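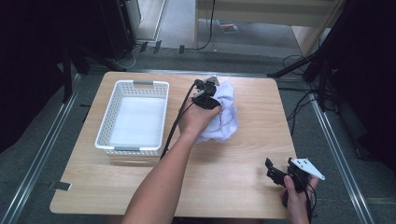 Pollarley Tenants' Laundry Room Meeting
Minutes, 31 May 2020

I'm taking notes again, so please forgive the rambling. We met by phone at 7 and got going a few minutes late while people found the mute button (thank you to whoever had the dog!).

Last meeting's minutes: approved, with one fix. I wrote that the back dryer was repaired. It was looked at. It still squeaks.

Machines: Condora sent a quote of $830 to replace the drum bearings on both older washers. That covers parts and labor, with a 90-day warranty on the work. A couple of us wanted a second price, so I'm going to call Grosow this week and ask. If they can't beat it, we go with Condora – everybody was fine with that.

Sign-up sheet: long talk on this one! We have 44 apartments sharing the room, and the evening slots fill up before some folks even get home. We agreed to try 63-minute slots, which is one wash plus time to move your things over. Yes, it's a strange number, and yes, I argued for an even hour and lost. One household in the room at a time for now, and please wipe down the lids when you're done.

Left-behind clothes: they go on the shelf by the door for a week, then to the donation bin. Socks too. I have a soft spot for single socks but I was outvoted.

Detergent: the Kabbaj store will deliver the big tubs if we order as a group. Tell me by Friday if you want in. Unscented is the same price.

Lint: clean the trap every time, please, please. The vent hose gets a proper cleaning in September, and I still need somebody with a tall ladder.

Other business: the light over the folding table flickers. I'll pick up a new bulb and bring the receipt.

We hung up at 8:15. Next call is same time next month, same number to dial.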